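Workshop Tips: Getting Started With the Presarex Sidewalk Rover Kit

I've had the Presarex kit on my bench since September and I'm still having a great time with it! You get a chassis to bolt together, plus practice streets that run on your computer, so the little guy can learn to steer before he ever meets your front walk. A few things I wish I'd known on the first night:

Start on a wide sidewalk
Pick a street with lots of paving and big plain obstacles. I like the one with the tall black panel near the curb, and I set the rover to pass between it and the building. Keep the speed at 2 until it stops wandering.

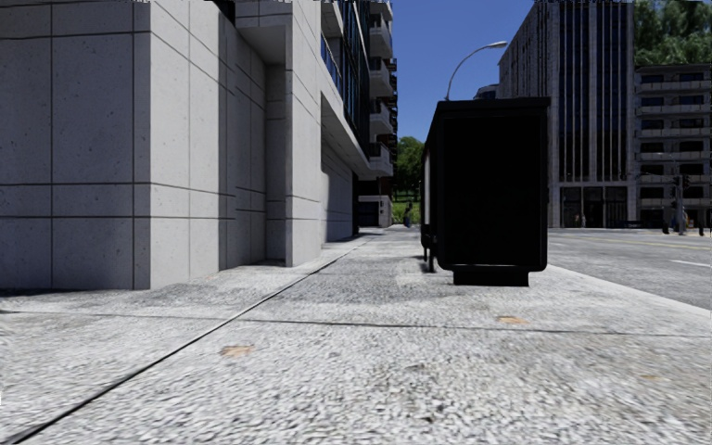 Don't let it chase the lines
My rover loved to follow the dark joints in the concrete (mine did it for 13 runs straight, argh). Turn line weight down a notch, then try a block with cracks and a fire hydrant by the curb. Save your settings after each good run, with a new name every time.
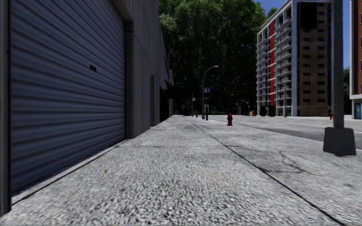
Leave corners for last
A curved curb is a lot harder than a straight one, and those poles on square concrete bases deserve extra room. I set my clearance to 6 inches on the slider and had it stop well back from the crosswalk. The manual is thin on this part, so budget an evening, and keep the battery on its charger while you're only using the computer side. At 200 dollars it isn't cheap, but I'd buy it again.
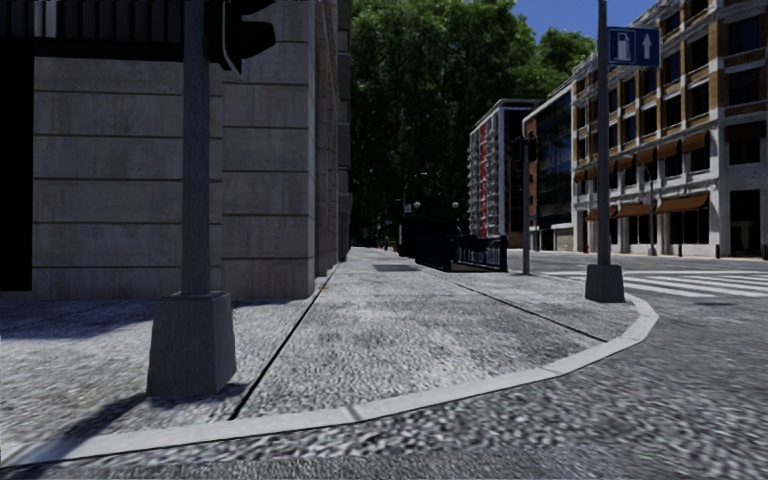
Nelli Turunen: Does the clearance setting carry over to the real rover? Mine went back to the default when I plugged in the cable.

Mine did that too, Nelli! Hit Export first, then plug in.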